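Vatport Rail Clamp Kit – long-term review
21 Jun 2021

I held off writing this one up for a good while, mostly so I could tell you how the kit behaves once the shine has worn off. We run a two-arm bench cell that spends its days on everyday sorting jobs, and before the Vatport kit came along both arm bases were bolted straight through a sheet of board. Moving one over by a finger's width meant an evening with a drill. You can imagine how often I bothered!

The kit cost us $277, and you'll want the Brelov hex drivers as well, because the keys in the bag round off if you so much as look at them. Fitting took an afternoon, tea included. Set both bases loosely first, run your slowest reach to the middle of the table, and only then tighten everything down – I did it the other way and had to start again.

The shoe job is the one I use for checking a fresh setup, slides of two colors and a low stand.

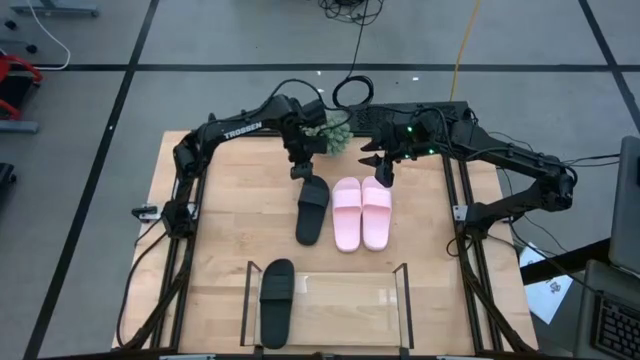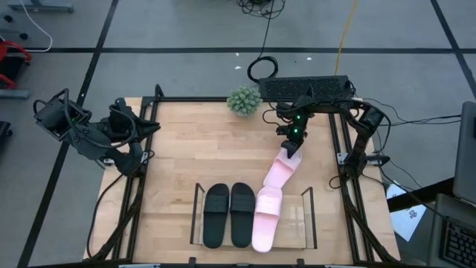
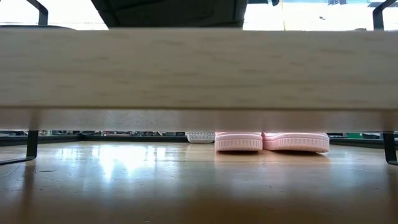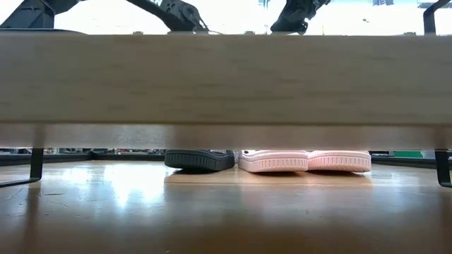 Looking after it is easy enough. I go over the bolts with a driver every 40 hours of running, and I've logged 194 hours on this setup so far with one clamp needing a quarter turn, which I'm rather pleased about. Keep an eye on your cables whenever you shift a base, though. They need enough slack for the elbow at full stretch, and I found that out by pulling a plug halfway from its socket (my own silly fault). I also wipe the rails with a dry cloth, no oil, or the clamps creep.

My grumbles are small ones. The instruction sheet is tiny and seems to have been written for a different table, and the spare bolts from Stelville took until October to reach us. I'd still buy it again, and if you only have one arm I'd wait and see whether they sell a half kit.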